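Skumen Revises Sizing and Care Sheet for Printed Table Covers

Home & Textile Notes | Tuesday
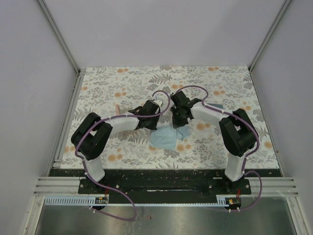

Household textile supplier Skumen has issued a new sizing and care sheet for its Sultana line of printed table covers, replacing a version that had been in use with few changes. The revised sheet applies to both base materials in the line, coated cotton and plain cotton, and to the Bralent cleaning cloths sold with them. Most of the changes concern cut size, pattern repeat and wiping. The sheet pays particular attention to small, evenly spread prints on a light ground, the type seen here with grey-green fern fronds, leafy sprigs and round orange-peach blossoms on off-white, with a crumpled light blue cloth lying on top. Such prints are easy to cut without matching a repeat, according to the sheet, but they can also hide small spots until the cover is viewed from an angle.

The update was prepared by Wiesława Szulc, product technician at Skumen, and checked against complaint records from the company's Prultum warehouse. It covers rectangular tables only. Round and oval covers will stay on the existing sheet until their templates have been redrawn.

Cut size

The previous sheet gave one overhang figure for all tables. The new one treats three cases separately: a free-standing table, a table against one wall, and a table set into a recess with walls at the back and both sides. For the last case, buyers are told to cut the cover flush at the back and sides and leave an overhang only at the front edge, if there is room for one. A cover that is turned up against a wall does not lie flat, and the fold line tends to crack on coated material.

Buyers are also asked to measure the top at both ends and in the middle. Older tables are often out of square, and a cover cut to a single measurement will show a wedge of bare table along one side. Where the difference between the ends is small, the sheet recommends cutting to the larger figure and trimming in place with a straightedge.

"People measure one side and assume the other matches," Szulc said. "Most of the covers returned to us as wrong size were cut correctly to the number on the order. The number was the problem."

Anything bolted or clamped to the table edge should be measured around before ordering. Skumen does not supply covers with cutouts. The sheet gives a simple method for making one at home with a paper template, and says that inside corners should be finished with a small rounded cut. A square inside corner on coated cotton will tear along the weave once the cover is pulled.

Pattern repeat

Large motifs are now marked on the order form with the length of the repeat in inches. Small scattered motifs carry the note "no match required." In practice this means two pieces can be butted together on a long table without lining up the print, and the join will be visible only as a line.

Direction is a separate matter. A print may look random and still have a top and a bottom, particularly where stems and fronds are drawn growing one way. The sheet asks the customer to state which long side of the table is the front. Orders received without this information will be cut with the print running away from the selvage, as before.

Skumen has also changed the way it lists background shades. "White," "ivory" and "natural" have been dropped, and all light grounds in the Sultana line are now sold as off-white with a batch number. Customers ordering a second piece to match an existing cover should quote the batch number printed on the packing slip. No guarantee of match is given between batches.

Wiping and washing

The care section has been shortened. Coated covers are to be wiped with a damp cloth and dried with a second one. Plain cotton covers are to be washed flat-folded, not bunched, and pressed from the back. Powder cleaners are excluded for both materials. Bleach is excluded for the coated version, and permitted in diluted form on plain cotton only where no print is present, which in effect limits it to the hem.

Color transfer from cleaning cloths receives its own paragraph for the first time. A dyed cloth left damp on a light ground can leave a tint, and Skumen's records show that blue and red cloths account for the larger share of the reports. Bralent cloths in darker shades should be washed separately before first use. The light shades do not need this step, although the sheet still advises against leaving any cloth standing wet on plain cotton overnight.

Dry grit is to be brushed or vacuumed off before wiping. The instruction applies to the whole work area, including rails, ledges and edge strips beside the table, from which particles are easily dragged across the surface. Metal items such as loose screws should be collected by hand. On coated material a single screw trapped under a cloth will leave a scratch that cannot be polished out.

Test results

Skumen ran a wipe test on both base materials before publishing. Samples were taken through 500 wipe cycles with a damp Bralent cloth under constant pressure, then compared with an untreated strip from the same roll. The coated sample showed slight loss of gloss and no visible loss of print. The plain cotton sample showed raised fibers along the path of the cloth, with the print still readable but lighter in the orange tones than in the green.

A second coated sample was run to 1,045 cycles. Gloss loss increased, and fine lines appeared in the direction of wiping. The company regards this as normal wear and will not treat it as a defect under its 2-year cover warranty. Plain cotton was not taken beyond the first stage.

Celina Gajewski, who handles trade orders for Skumen, said the figures would mostly be of use to schools, workshops and shared kitchens, where covers are wiped several times a day. "A household will not get near those numbers for a long time – and by then they usually want a different pattern," she said. Trade buyers can request an unprinted coated cover in the same cut sizes, although the minimum order for unprinted stock is higher.

Availability

The new sheet is packed with all Sultana orders leaving the Prultum warehouse from October. Existing customers can request a printed copy at no charge by quoting an order number. The range now stands at 101 combinations of print, base material and cut size, after the removal of several narrow cuts that sold poorly. Prices are unchanged.

Covers already in use do not need to be replaced or re-cut. Warranty claims on earlier purchases will be assessed against the sheet supplied at the time – a copy should be kept with the receipt. Szulc said work on the round and oval templates had begun, with the drop at the table edge still to be settled for pedestal tables.

Shares: 27 | Comments: 4

Related items
Coated or plain: choosing a base cloth for daily use
How to make a paper template for an awkward table
Bralent cloths now sold in single-color packs
Hem widths compared on five cotton table covers
Storing table covers without fold marks

Contact the editors | Copyright Home & Textile Notes | Back to top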